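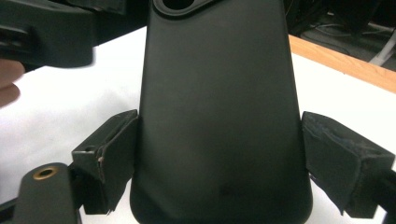 Winska has withdrawn 500 recordings from its phone handling program after a fault in the training data caused robot arms at its Sastholm site to grip too tightly and shut down in the middle of a task.

The stoppages began in May. An arm would reach for a phone, close its fingers, and halt with a force alarm before lifting. Earlier in the spring the same arms had completed 98 percent of their picks on the same task. Technicians replaced a motor and checked the wiring, and the alarms continued.

The cause lay in the hand-held grippers with which operators record each motion. Their fingers carry soft pads, and the pads wear. On the oldest units the material had thinned and frayed along the edges, so the fingers had to close farther before they held anything. The software stored that position as the correct one. Robots fitted with new pads then closed to the same point, pressing harder than any operator had intended.

Measurements at Sastholm put the difference at 2 millimeters on the worst pair. A coffee cup or a folded towel would have tolerated it. A phone in a rigid case did not, and the company reported one cracked screen before picks of that kind were suspended.

The error went unseen for weeks in part because the recordings themselves looked sound. Operators work with a gripper in each hand and adjust their squeeze by feel. As the pads wore down, they compensated without noticing, and reviewers who watched the footage saw phones being handled normally.
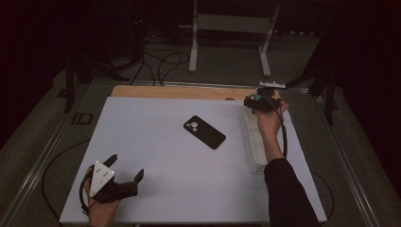 Yolotzin Sandoval said the industry had been slow to treat recording tools as measuring instruments. A torque wrench is calibrated on a schedule and taken out of service when it drifts, Sandoval said, and a gripper that teaches a robot how hard to squeeze should be held to the same rule.

Winska has since adopted a rule of that kind. Each gripper is now closed on a steel gauge block before a session and again at the end, and the reading is saved with the recordings. Pads are changed after 10 hours of use, whatever their appearance.

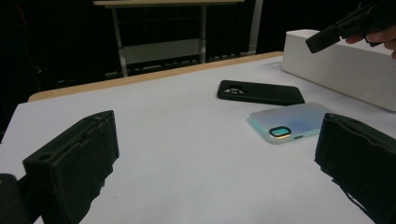

Phone cases present a further difficulty. A soft case gives under pressure and a hard one does not, and an empty case can bend well before a force alarm is reached. The company has asked that recordings made with cases alone be labeled separately from those made with phones, so that grip settings learned on one are not carried over to the other.

The affected arms returned to service under a lower force limit, which has slowed them. Baltazar Robles, whose group conducted the review, said the limit will remain in place until the withdrawn recordings have been replaced and the robots retrained. Recordings made with the older pads on other tasks are still being checked.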